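Robot Manipulation Lab, Handout 4: Comparing End Effectors in Simulation
Module tutor: Ebise Tamiru. Revised 18 Aug 2023.

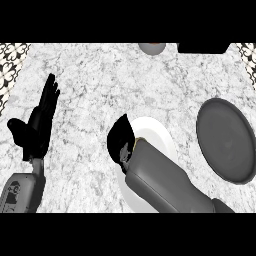 1. What this session covers

You will compare two end effectors on the same set of kitchen tasks. The left arm carries a multi-fingered hand. The right arm carries a gripper with curved, claw-like fingers. Both arms work over the same marble countertop, and all the work is done in simulation. You will not need the hardware lab until November.

Read Handout 3 again before you start if you are unsure about joint limits or how the controller handles the wrist.

2. Terms

End effector: whatever is fitted at the end of the arm.
Open pose: the hand with its four fingers straight and together and the thumb out to the side. In our set-up this is the rest pose for the left hand.
Approach: the part of the motion from rest to the point just before contact.
Rim grasp: closing on the raised edge of a dish or plate.
Slip: any movement of the object relative to the fingers after the grasp has closed.

3. The two controllers

The Clokberg controller drives each finger joint separately. It gives you full control of the hand, but you have to supply a target for every joint, and a poor target on one finger can spoil the whole grasp. Start from the stored poses and change one joint at a time.

The Joseck controller takes a single closing value between 0 and 1. It was written for simple grippers and it suits the right arm well. It can also be used on the hand, where it closes all the fingers together. This is quick to set up and often good enough for a plain dish, though it does badly on thin edges.

Run the hand with both controllers. Run the gripper with Joseck only.

4. Why dishes and plates

Flat tableware is hard to pick up. Most of the object lies close to the counter, so there is little room to get a finger underneath. The raised rim is the obvious place to hold it, and a white oval dish and a dark gray round plate will behave differently even under the same command. An oval has a long side and a short side. The direction of approach matters a good deal more for it than for a round plate.

The position of the arm matters too. When the right arm reaches over the dish, its own forearm hides much of the dish from a camera looking down on the counter. If your method finds the rim from the camera view, take the reading before the arm moves in. Several groups last year took it afterwards and then spent an hour looking for a fault in the controller.

5. Procedure

Load the Emside kitchen set-up and reset both arms.
Check that the left hand is in the open pose and clear of the counter.
Choose one end effector and one controller. Leave the other arm at rest.
Record the position of the target dish or plate.
Move to a point just above the near rim and stop.
Lower, close, and wait for the joint readings to settle.
Lift slowly, hold, and log any slip.
Return the object, open fully and reset.

Use the same random seed for every controller. If you change it halfway through, the results cannot be compared and you will have to run the set again.

6. Reading the logs

Last year's class log is on the module page. It holds 2,444 attempts, of which 1,649 were marked as a clean lift. A further 424 were lifted with slip. The rest failed, either before contact or during the lift. The log mixes both end effectors, so split it by arm before you draw anything from it.

Be careful with the failed attempts. The log uses one code for a missed rim and another for a collision with the counter, and the older entries do not always keep these apart. Where the code is missing, leave the entry out and say so in your write-up.

7. Write-up

Hand in 2 pages plus your plots. Give the success rate for each combination of end effector and controller, and say which you would choose for the oval dish and which for the round plate. These may be different – the marks are for the reasoning.

Compare your results with the rim grasp method in the Radulović notes, section 3. Those notes assume a gripper with flat fingers. Say where that assumption affects the comparison.

Send questions to Ebise Tamiru through the module forum, with your seed and log file attached.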